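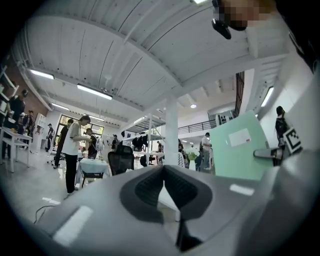 Vokwood Bonus Terms -- README

Print this page | E-mail this page
14 shares | 2 comments

Vokwood Bonus Terms is a small collection of the conditions that online casinos attach to their welcome offers and free spins. It has 478 offers from 11 operators, each one stored as the original English text together with a set of labels made by hand. We prepared it for people who study how clear these conditions are to an ordinary player. It can also be useful if you write software which compares offers.

The collection is maintained by Obaidul Liyanage and Larasati Tuhumury. Obaidul wrote the first version of the labels, and Larasati checked the whole set again in February and corrected the game weighting column, where the first version had many mistakes.

What is in the folder

offers.csv -- one row for each offer
texts/ -- the full conditions, one plain text file for each offer
labels.txt -- explanation of every label and its permitted values
changes.txt -- what was changed between versions

The files are in UTF-8. The separator in offers.csv is a semicolon, as many of the conditions contain commas and we did not want to quote every field. If you open it in a spreadsheet program, please choose the semicolon by yourself in the import window. Otherwise everything goes into the first column.

Columns

offer_id: a short code, which is the same as the file name in texts/.

operator: a letter code. The only operator written with its real name is Jasico, who gave us permission in writing and asked to be named.

offer_type: one of deposit_match, free_spins, cashback or mixed. An offer which gives a deposit match and also free spins is always mixed, even when the spins are only a small part of it.

match_percent: the percentage of the deposit that is given as bonus. A value of 100 means that the bonus is equal to the deposit. Empty when the offer has no deposit match.

max_bonus: the highest bonus in the currency of the offer. We did not convert the currencies. A value of 200 can be Canadian dollars in one row and euros in the next, so please read this column only together with the column currency.

wagering: how many times the player must bet before a withdrawal.

wagering_base: bonus_only or deposit_and_bonus. This is the column we recommend to look at first. Two offers can show the same wagering number in the advertisement, and still one of them asks for double the betting, as the number is applied to the deposit too.

game_weighting: how much each kind of game counts toward the wagering. Slots normally count in full. Table games often count for a small part or not at all. When the conditions give a list of excluded slots, the list is kept in the text file and the column says see_text.

max_bet: the highest permitted bet while the bonus is active. It is empty if the text doesn't mention one. An empty cell does not mean there is no limit, because some operators put this rule in their general conditions, and those we did not collect.

expiry_days: number of days before the bonus is removed from the account.

How the texts were collected

The pages were saved with Prenlow, our own script, which keeps the visible words and throws away menus and banners. We saved each page once, in the evening, without logging in to an account. Offers which are shown only to registered players are therefore missing. So are the offers sent by e-mail.

Prenlow had a problem with conditions hidden behind a "read more" button. For these pages the text was copied by hand. They are marked with the word manual in the column source. 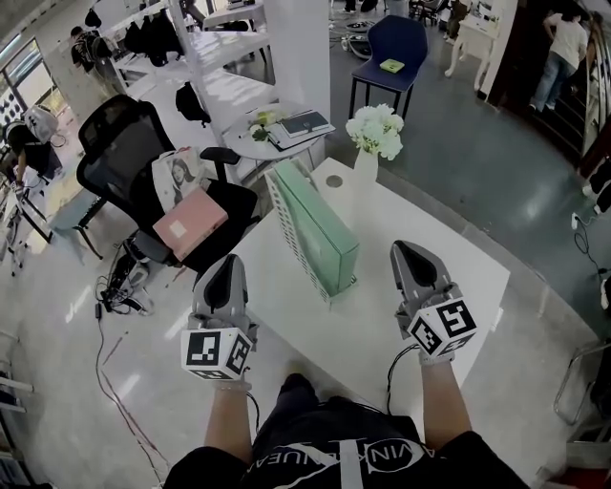
The labels were made from the text only, never from the advertisement. When the advertisement and the conditions did not agree, we followed the conditions and wrote a remark in the column notes. Many of these remarks concern free spins that were advertised for any slot but were valid, according to the conditions, for one title from the studio Kravchuk.

Known problems

The letter code F was used for two sister sites which share the same licence and almost the same conditions. We should have given them separate codes. It will be repaired in the next version, and until then please do not use F for comparisons between operators.

The word "winnings" is not used in the same way everywhere. For some operators it means all the money that comes from the spins, for others only what stays after the stake is taken off. We labelled what was written and did not try to guess.

The expiry is sometimes given in hours. We changed it to days and rounded up.

A few texts contain spelling mistakes from the original page. We left them as they were -- please don't send corrections for these.

What it should not be used for

The conditions change often, so the collection is not a guide to offers you can take today. It says nothing about whether an operator is honest or pays on time. We also ask that you don't use it for writing advertisements to players.

Licence and contact

You may copy and change the files for study and for non-commercial work if you mention the name Vokwood Bonus Terms and the version you used. For a commercial use please write to Larasati first. Errors in the labels can be reported to Obaidul, with the offer_id and the sentence from the text which shows the error. He answers slowly in the exam season.

Print this page | E-mail this page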